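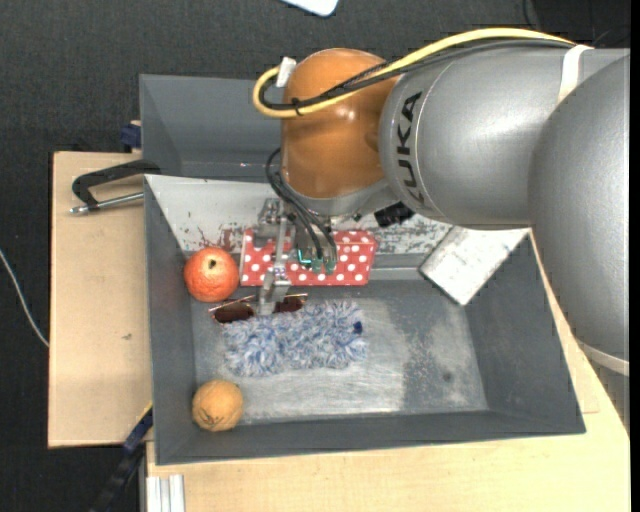 KUKA arm over a grey bin of household items and fruit.

Brenberg Clinic Supplies Project
Progress report to the Carbone Fund
Report date: 6/5/23
Prepared by: Romana Ondrejka, project lead

1. Scope of this report

The report covers the second half of the grant period. It deals with the supply of donated dressings, gloves and hygiene packs to health posts in the Brenberg district, the repair of the cold store at Irkska, and spending against the agreed budget lines. Staff training is reported separately by Umesh Vishwakarma.

2. Deliveries

The grant agreement set a target of 800 hygiene packs for the period. By the close of the period 1,006 packs had been delivered and signed for. The increase follows from a lower unit price agreed with the supplier, Titoter, in March. No transfer between budget lines was needed.

Packs went to 29 health posts. Each post received a delivery note in two copies, one of which was returned to the Irkska store and filed. Notes from two posts came back without a stamp. Géza Kerekes has asked both posts for replacements and one has been received.

Dressings and gloves were issued against monthly requests. Requests for small gloves were higher than planned and requests for large gloves were lower. The next order has been changed to match. Surplus large gloves remain in the store and have a long shelf life, so no loss is expected.

3. Cold store at Irkska

The compressor was replaced and the door seal refitted. The contractor's first visit was put back because the wrong seal had been sent. Temperature readings are now taken twice a day and entered in a bound log. All readings since the repair have been within the permitted range – the log is open to inspection on request.

The backup generator was tested under load. It starts and holds, but the changeover switch is still manual. A quotation for an automatic switch has been requested and will be put to the Fund before any commitment is made.

4. Transport

The hired van was off the road for 7 working days with a gearbox fault. Deliveries to the northern posts were moved to the following week and completed. The hire firm has credited the lost days. Crescencio Arriaga has redrawn the northern route so that the two posts beyond the river are served on the same run, which shortens the round.

5. Spending

Spending on supplies and transport is within budget. Spending on building works is slightly over, owing to the second contractor visit. The difference has been met from the contingency line, as clause 4 of the agreement allows. Receipts have been checked by Ayman Ouazzani and copies are attached as Annex B.

6. Open points

Replacement delivery note from one post: outstanding.
Quotation for changeover switch: requested, not yet received.
Storage shelving at Irkska: two bays to be fixed to the wall.
Stock count: the paper cards and the spreadsheet differ for one size of dressing – a recount is planned.

7. Next period

Deliveries will continue on the present schedule. The Fund is asked to confirm whether unspent money on the supplies line may be carried forward, and to let us know its preferred dates for the site visit. The store is closed for stocktaking during the last week of each month.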